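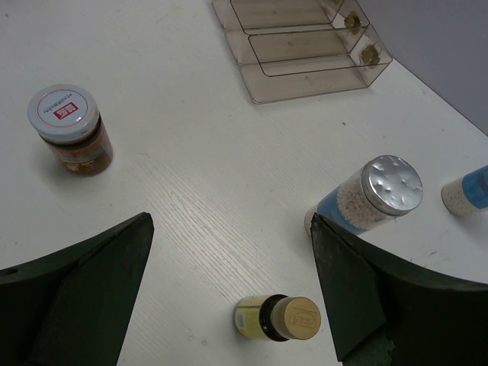
Figure 1. Wrist camera view at the start of a tabletop trial. The small bottle with the gold cap lies between the two fingers.

Print this page | E-mail this page
Reading time: 6 minutes
Filed under: Course Materials > Robot Learning > Manipulation

Lecture 7: Learning to grasp from wrist views
Notes prepared by Seren Mostyn. Corrections to Wyn Gethin before the June lab, please.

7.1 What we study today

In the last lecture we assumed that the robot knows the pose of each object. Today we remove this assumption. The policy receives only the wrist image, the opening of the gripper and a short text command, and it must give the next small motion of the hand. The method is called Divus, and it is the one you will use in the lab.

Please read section 3 of the Brokedholm report before you continue. The notation is the same, except that I write g for the gripper opening, where the report uses w.

7.2 Why the camera is on the wrist

A fixed camera sees the whole table, but the arm often hides the object in the last part of the reach. A wrist camera moves with the hand, so the object stays in view until the grasp is nearly closed. It also makes the learning problem smaller. If the hand and the object move together by the same amount, the picture of the object changes very little, and the policy can use again what it learned in another place on the table.

There is a price to pay. The wrist camera loses the rest of the table when the hand goes down. In Figure 1 the hand still has a wide view, and the jar with the white lid and the smoky brown organizer near the wall are both visible. In a lower position one or both of them may leave the view. For this reason Divus keeps a short memory of earlier images. In our version the memory is 20 images long.

Notice also that the fingers are always in the picture. Students often ask if we should mask them. We tried this, and the result was worse. The fingers tell the network where the grasp will happen, and without them the distance to the object is harder to judge. The same fingers can also cover a part of an object, as the right one does in Figure 1 with the nearer container of white pellets.

7.3 The data

The training set for this course is named Pusetti. It was collected by Bernadette Oyelaran and Mabli Lloyd and contains 3,811 grasps, each one started by a human operator and stopped when the object was lifted or the attempt was given up. The failed attempts are kept. Do not remove them from your copy, because section 7.5 needs them.

The objects were chosen to give trouble. Clear walls are difficult, since the background shows through them. Shiny metal lids change their look when the hand moves. A round body lying on its side can roll when one finger touches it before the other. You can find all three difficulties in the same starting image, with the clear organizer, the silver lid and the bottle on its side.

7.4 The training objective

For every image the network predicts a motion a and a confidence c between zero and one. The loss has two parts:

L = (distance between a and the operator's motion) + k * (error of c)

The second part compares c with the result of the whole attempt, one for a lift and zero for a failure. The constant k was set by hand. With k too large, the network becomes very good at saying that it will fail and does not learn to move well. I suggest to begin with k = 0.1 and change it slowly.

Train for 300 epochs. On the lab machines this takes roughly 40 minutes, if no one else is using the same card.

7.5 What the confidence is for

At test time the policy proposes several motions and we take the one with the highest c. When all the values are low, the hand moves back up a little and looks again. We call this step a retreat. Angharad Landeg showed in her thesis that the retreat helps most with clear objects, and very little with opaque ones. Her explanation is that a second view from another height separates the edge of the object from the edges behind it. I find this likely, but the experiment does not prove it. A fair test would compare the retreat with simply waiting in the same place and proposing again.

The Siriwardena baseline, which you will also run, has no confidence output. It always moves forward. Keep this in mind when you compare times: it is faster per attempt, and this says nothing about the number of lifts.

7.6 Exercises for the lab

1. Train Divus with the failed attempts and again without them. Plot c over time for one lift and one failure from the held-out part.

2. Reduce the memory to a single image. In which starting layouts does the policy get worse? Describe the layouts in words as well as in a table.

3. Write down the command you would give for each object in Figure 1 so that it could not be confused with another one. The two pellet containers both have a blue label, so the color is not enough.

Bring your plots on paper. The projector in the lab still has no working cable.

Tags: grasping, imitation learning, wrist camera, handouts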